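Notebook, March, bike bench at Fullamstead

Back on the Irkesance hub this morning, the one that clicks on every climb and is driving me up the wall!
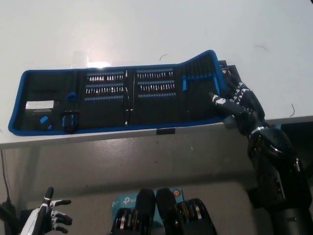
What I did

Stripped it down again (third time, I know) and cleaned the bearings in the Wako degreaser. One race has a faint pit in it, so that's probably my click. Packed it with Rurkel grease, 20 ml tub, nearly empty now – please someone order 2 more.

Still to do

Spin test after lunch, then true the rim. Spoke 34 is tighter than its neighbours and I don't like the sound of it. If it still clicks I'm swapping the whole axle.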